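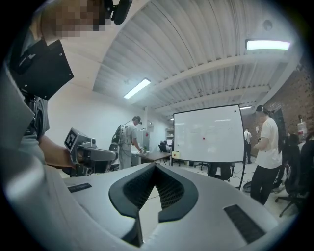 I would like to say a word in favor of wiping things down.

Our field loves a launch. When Trenari bought its hand-held grippers, there was cake. When the grippers began to close a hair off center, there was a meeting, then a longer meeting, and a proposal from Teodoro Galindo to retrain everything from scratch on a bigger machine. Berenice Ayala listened to all of it, went downstairs, and cleaned the grip pads. The retraining is still on the roadmap, I believe out of politeness.

A hand-held gripper is a humble object. It has a plastic body, a textured pad shaped like a V, and on some of them a square black-and-white marker so that a camera can tell where it is. A person carries it about and picks things up with it, and a robot is supposed to learn from the result. Any grease in that texture, any scuff on that marker, gets learned too, with great diligence. We once had 634 recordings in which the jaws never quite shut. The robot arm we trained on them never quite shut its jaws either. I thought it was a very good student.

Berenice's routine takes 43 minutes each morning and involves a soft brush, a damp cloth, a small screwdriver and a spiral notebook. She brushes the pad along the texture, runs a fingernail down the housing seams, checks the marker for lifted corners, and opens and closes the jaws on a steel gauge block. If the number is off, the tool goes on the shelf with a strip of tape on it. Management has asked whether this could be done monthly. Management also owns a car, and I have ridden in it.

My complaint is about money and who gets thanked. There is a budget line for software that detects bad recordings after they are made, and none for brushes, which Berenice buys herself at the drugstore. I have put in a request for two dozen. It is awaiting a second signature.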